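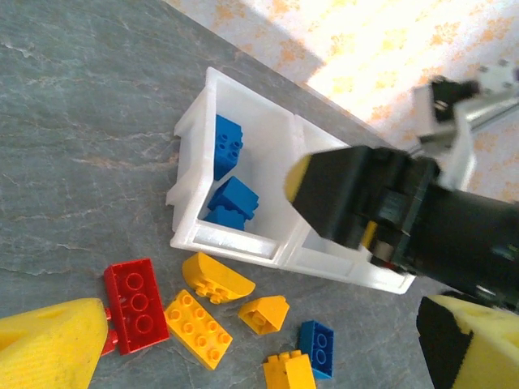 Home Stories Essays Poems Archive Submit

The Nosetti

The bus to Prurkau leaves at 5:40 in the morning and I was there at five, in the dark, with 870 in cash folded into my left sock. I had not slept. I had been in love with an accordion for eleven days!

It was a Nosetti, the small one with 72 basses, red as a candy apple, and I had heard it exactly once, over the phone. The man at Wouters had set the receiver down on a chair and played me half a waltz. Then he picked the phone back up and said, "So, that's how it goes," as if he'd read me a bus schedule. I asked him to play the other half. He said his soup was getting cold.

You have to understand that I didn't play the accordion. I had played one for a single winter when I was nine, on loan from the school, and then they wanted it back. For thirty years I'd been going around with four songs in my hands and nothing to put them on. I played them on tabletops. I played them on the steering wheel at red lights, left hand going oom-pah on my own knee.

The Fundora bus came in with one headlight and every window fogged. It is a wonderful bus line, and I won't hear a word against it. The seats are plush, a sort of mustard, and the heater blows straight up your pant legs, and the driver that morning had a pan of walnut cake on the dashboard that she cut with a ruler. She cut me a piece the size of a brick.

"Where to?" she said.

"Prurkau. I'm buying an accordion."

"From Wouters?" She looked at me in the mirror for rather a long time, considering that the bus was moving. "Is it the red one?"

I said it was the red one.

"My cousin wanted the red one," she said, and turned up the radio.

The road to Prurkau goes over the pass, and there's a sign at the top that says 3,844 feet. We stopped there so the engine could rest. The sun was just coming over and the whole valley was full of fog, with church steeples sticking out of it, and a goat was standing on a picnic table like it had booked it. I walked up and down in the cold, wiggling my fingers. An old woman from the back of the bus came and stood next to me in a man's overcoat.

"Which songs?" she said.

I hadn't told her anything. But I suppose it's a small bus.

I told her the four songs. She nodded at the first, nodded at the second, made a face at the third, and at the fourth she took hold of my sleeve. It was the slow one, the one about the ferry. "Who taught you that?" she said, and I said a teacher at my school, a big woman with a limp who kept peppermints in the bellows case. She didn't let go of my sleeve until the driver honked.

We reached Prurkau at a quarter past nine. I ran! I ran up the hill from the station with my coat open, past the bakery, past the fountain, and I got to Wouters so out of breath that I had to hang on to the doorframe. The shop was the front room of a house. There were fiddles on the walls and a tuba in the bathtub (you could see right through to the bathroom), and in the back was a kitchen where the man was making coffee.

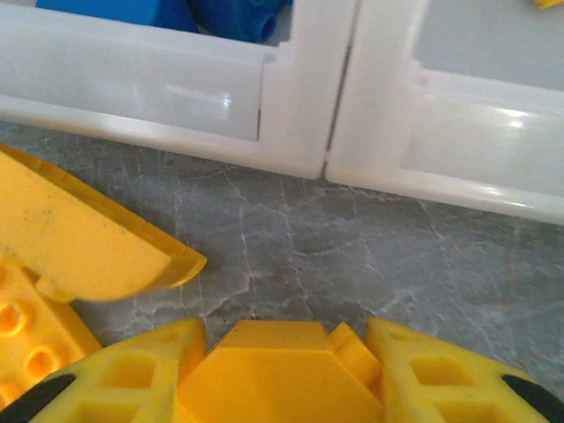 Gray countertop, white container.

"You're the telephone," he said.

"I'm the telephone," I said.

He went away and came back with it, and oh, it was smaller than I'd thought, and so much redder. The grille was cut in curls. One of the keys had gone the color of tea. He put the straps over my shoulders and tugged them snug like somebody dressing a child for snow, and then he sat down with his coffee and waited.

I pressed a key and pulled.

I wish I could tell you I was good. I was terrible! I went through the first song like a cart going downstairs. My left hand kept landing one row off, so that every oom had the wrong pah. The second song was a little better. I skipped the third, on advice. And then I shut my eyes and started the slow one, and my hands just went ahead without me, the way your feet know the stairs in the house you grew up in. The bellows opened and shut, and the whole thing hummed against my ribs. I played it to the end, and I played it again.

When I opened my eyes the old woman in the overcoat was in the doorway. She had walked up from the station at her own pace and she was not out of breath at all.

"My sister," she said, "had a limp."

The man got up and poured her a coffee, and I noticed he didn't ask how she took it.

"She used to slow down before the last line," the old woman said. "You rush it. She'd make them wait for that ferry. People would lean forward in their chairs."

So I played it a third time, and I slowed down, and she leaned forward in her chair with her hands around the cup. She sang the last line, very low. I had never known it had words.

I sat down and took off my shoe and then my sock, which was not elegant, and I counted the money out onto a piano stool. The man counted it after me. He pushed one bill back across and said that was for the bus. He threw in a case that didn't quite fit and a cloth for the keys, and told me never to leave it near a radiator. If I got serious, he said, there was a bigger Nosetti coming in, with 80 basses, in black. I told him I didn't want to hear about any other accordion.

The afternoon bus was the same bus. The driver had eaten most of the cake. I put the case on the seat beside me and did up the belt around it, and she watched me do that in the mirror.

"Well?" she said. "It's two hours to the pass."

I looked around. There was a boy with a box of chicks on his lap, and a couple asleep against each other, and way in the back, the man's overcoat with the old woman inside it. She lifted one finger off the seat in front of her, and held it there, and brought it down.

I unbuckled the case.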